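Ticket 734: Lurkitz hand gripper, fold task
Opened by: Heledd Wogan
Assigned to: Osian Pugh
Status: Waiting on parts

Mon 9:40, Heledd
Demo 23 of the red fold task got thrown out by the checker again. Reason given: "gripper idle." My wrist begs to differ.
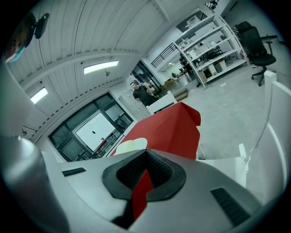 Mon 11:15, Osian
Replayed it. The width reading sticks at 2 mm for most of the log, so the checker thinks you stood there admiring the ceiling. Recalibrated, same result. Suspect the encoder cable. Please stop recording on this unit and use the spare.

Mon 2:05, Heledd
The spare is the one with the squeak. Fine.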